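The Five-Piece Kitchen Is Having a Moment. Ask Who Does the Dishes.

Somewhere in May my inbox filled up with people who had given away their kitchens. They wrote with the glow of the newly converted. One had hauled 87 items to a church sale. Another had kept a knife and what she called "a vessel." All of them had read the same slim paperback from the Prurngate people, who hold that a person living alone can cook and eat from a single pan, one plate, one bowl and one cup, and that everything beyond this is storage with feelings attached.

I have a drawer with three garlic presses in it, so I am not the natural audience. I am also suspicious of any movement that tells you to own less and then sells you a set. Prurngate doesn't sell dishes itself, to be fair to it, but Kendari does, and so does Bautista, and both now have a starter bundle with the word "enough" on the carton. The Kendari bundle comes in pastels. Of course it does.

Still, I said I'd try it for 6 weeks, and I did, more or less. The presses went into a box under the bed. What stayed out went on the counter beside the curtain, and that was my kitchen.
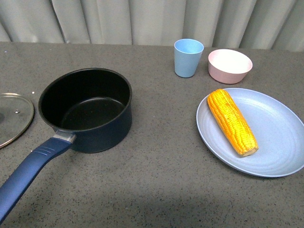

The pared-down kitchen: a saucepan and its glass lid, with a cup, a bowl and a plate in pastel colors.

The first few days are easy, and I think this is where most of the glowing letters get written. You make soup. You pour the soup in the bowl. You wash two things and feel like a monk. There is a lot of counter all of a sudden, and you keep wiping it for the pleasure of getting from one end to the other without lifting anything.

Then you want pasta with a sauce. The paperback has an answer, and the answer is to cook the pasta, tip it onto the plate, make the sauce in the same pan and put the pasta back. I did this. The pasta got cold and stuck to itself in the shape of the plate. The book calls this "cooking in sequence." My grandmother would have called it having one pan.

Eliseo Figueroa teaches an evening cooking class for people who have just moved into their first apartment, and he has watched the fashion come through his door. He likes parts of it. "They come in with less junk than they used to," he told me. "Before, it was the avocado tool, the egg tool. Now they come in with a saucepan, and they ask me how to fry a piece of fish in it." And what does he tell them? "I tell them to buy a frying pan."

He has a point about the sides. A deep saucepan is a fine thing for rice, beans, oatmeal, a couple of potatoes. Put a pork chop in the bottom of one and it mostly steams, and you burn your knuckles turning it over. If I were forced at gunpoint to keep one pan, it would be something wide and a bit shallow with a lid that fits, and I notice that the bundles rarely offer it. Saucepans stack better in a warehouse, I suspect, though neither company wanted to discuss it.

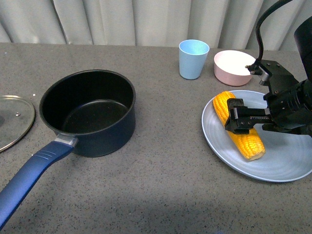 On the lid I will give some ground. I used to think of glass lids as a showroom trick, and I have spent years cooking with a heavy metal one that I lift every two minutes to see what's going on. With glass I lifted less. My rice improved. Whether that has anything to do with minimalism is another matter, as I could have bought a glass lid at any time in the last twenty years and kept the garlic presses.

The lid also shows the hole in the whole plan, and it's a question of where you put things down. A hot lid has to go somewhere. So does the spoon, and so does the onion you have chopped and aren't ready for. In an ordinary kitchen there is a saucer for the spoon and a spare bowl for the onion. In mine there was the plate I meant to eat from, and by dinnertime it had been a cutting surface, a spoon rest and a colander's understudy. I washed it 4 times one evening for a single bowl of lentils. That is more washing than I ever did when I was a slob.

And then there are other people. The book is nearly silent about them. My neighbor Rigoberto Alvarado came by at suppertime to return a ladder, and I asked him to stay, and he looked at the counter and asked which of us would be having the plate. He had the plate. I had the bowl. We took turns with the cup until he went home and came back with two glasses and, a little pointedly, a jar of forks.

Rigoberto's own kitchen is a disgrace by Prurngate standards. He has stockpots inside stockpots. He also feeds whoever turns up. I have eaten there maybe a dozen times, and I can't recall him ever having to plan it.

The defenders will say that I missed the point, and a few already have. One reader sent me to the Hukico discussion board, where a thread on the single-cup life runs to 3,407 replies, a good share of them about whether a mug counts. I read more of it than I should have. Plenty of the posters live in one room, cook on one burner and have no cupboards, and for them a short list of dishes is plain good sense. They were doing it before it had a name, and they don't write about it with much of a glow.

It's the rest of us I wonder about, the ones with shelves. I've kept the saucepan out, and I like the cup, which is a nice size for water at night. The frying pan came back in the fourth week. Two of the garlic presses are still under the bed, and I'd let them go to a good home if somebody wants to come and get them.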